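[shelf-autonomy] Re: Facing and restocking: are we there yet?

From: Nneka Bashir
Date: 2024-02-02
To: shelf-autonomy list

Manon Melnyk wrote:
> Our store operations people keep asking me whether a mobile
> manipulator can take over facing on the dry grocery side. The
> vendor deck says yes. Cartons and cans look solved to me.
> What is the actual blocker for the rest of the aisle? Is it
> perception, or the hand, or just cycle time?

Mostly the hand, then cycle time, then perception, in that order. I'll take the condiment bay, where our numbers are worst, and keep cans out of it. I agree that cans are close enough to solved for planning purposes.

The task as we define it: given a bay with a known planogram, bring each facing to the front edge, label outward, and move any item found in the wrong slot to the right one. No backroom work, no case opening. An experienced clerk does this without stopping to think about it, using both hands, often one on each of two neighboring items.

Spouted pouches are the trouble. A pouch has no fixed shape. Its center of mass moves when you tilt it, the film creases under a fingertip, and the only rigid part is the cap and spout, which sits on top and is a poor place to pull from if you want the base to follow. When two of them stand side by side, the films touch and drag on each other. Pull one and the neighbor rotates or leans. A person holds the neighbor back with the other hand. Most of the single-arm systems I have been shown have no answer to this except to go slower.
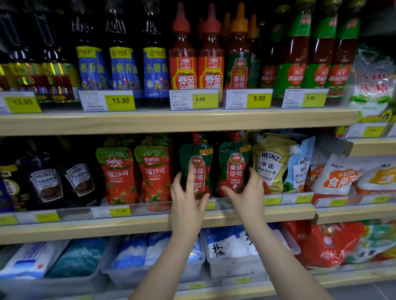
Binta Abubakar objected to this point when I raised it in the November thread, and her objection deserves to be repeated. She would skip the second arm and change the fixture: spring-loaded pushers or narrow lanes, so that the pouch comes forward by itself and the robot only corrects what is left. She is right that it is cheaper. My reservation is that lanes are cut to a width, pouches get resized by the supplier, and then somebody has to re-lane the bay by hand. On a mixed shelf with bottles and bags next to the pouches, you also give up the freedom to move slots around. Still, if a chain is willing to freeze its layout, I would try fixtures before I bought arms.

Now for our results. We ran 1058 facing attempts on pouches across two sites with the Pesix dual-arm base and a compliant two-finger hand from Antoniuk. An attempt counted as a success if the item ended upright, at the front edge, label within the allowed angle, with no neighbor knocked over and no visible damage to the film. 935 passed. That is a little over 88 percent, and it is not good enough. At that rate a person has to walk the bay behind the machine, and once they are walking it they may as well do the work.

The failures fell into a few groups:

- Neighbor disturbed. The largest group. The second arm helps only if it gets to the neighbor before the pull begins, and our planner was often late.

- Slip during lift. The hand closes on the upper part of the pouch, the contents settle down, and the film slides through the fingers. Supporting the base with the other hand fixes this nearly every time, at the cost of a longer cycle.

- Slump after release. The pouch was placed correctly and then folded forward. We now wait and look again before moving on, which costs more time.

- Wrong identity. Smaller than I expected. Product recognition was fine on clean fronts and poor when an item lay on its side or had turned.

On misplaced stock: detection is easy, handling is slow. The robot has to extract the item, hold it stably, decide where it belongs, make room and insert it. Insertion is the worst step by a wide margin. Pulling a pouch out of a row leaves a gap that its neighbors lean into, and pushing one back in means opening that gap again without crushing what is behind it.

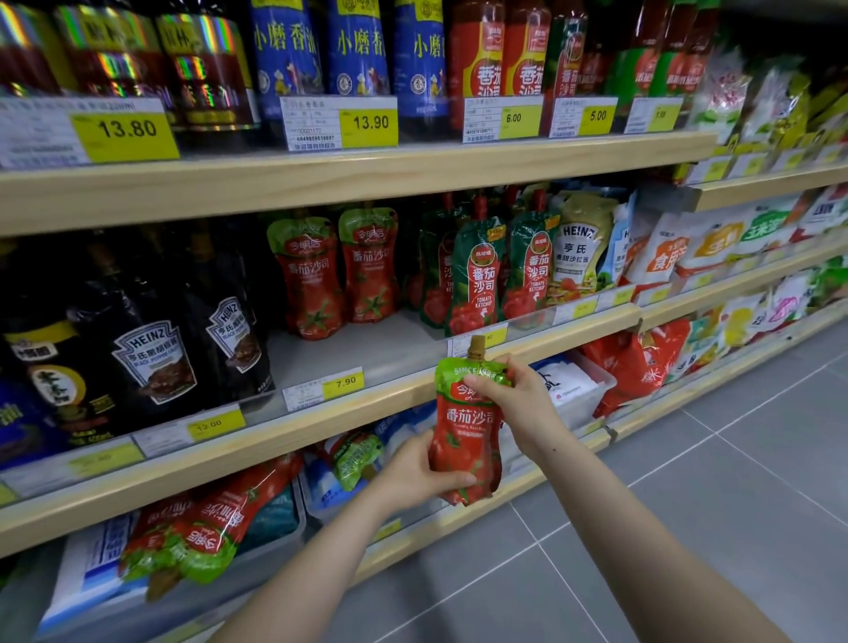

Median time for a full extract-and-reinsert was some 40 seconds. I have not timed our clerks formally and won't quote a figure for them, but the difference is obvious to anyone who stands there. Plain facing without reinsertion is better, though still slow enough that we could only run after closing.

Two things that made a measurable difference, in case anyone is setting up a similar trial:

1. Two-point support as the default. We stopped treating the base hand as a recovery behavior and planned for it from the start. Slips dropped sharply. The planner has to reserve clearance below the item, so check your shelf spacing first.

2. Human demonstrations instead of scripted grasps. Nkechi Iyamu's group collected 80 short head-camera recordings of people doing the same bay by hand. The useful signal was in the order of contact, meaning which hand touches first and what the other is doing at that moment. Finger pose transferred poorly because our hand has two fingers and no palm.

What did not help: a stronger grip. It deforms the pouch more and makes the release worse. Suction on printed film worked on flat fronts and let go at creases. We dropped it.

So, Manon, for your operations people: cans, jars and rigid bottles, yes, after hours, with an attendant covering more than one aisle. Pouches and soft bags, no, unless you change the fixtures or accept a person following behind. I would ask the vendor for pass rates broken out by package type. If they only have one number for the whole store, assume it is carried by the cans.

Ngozi Babalola has the failure logs from the second site (Mernitz) and can share them with list members on request. The first-site logs are still being cleaned up and I would not rely on the timestamps in them yet.

Nneka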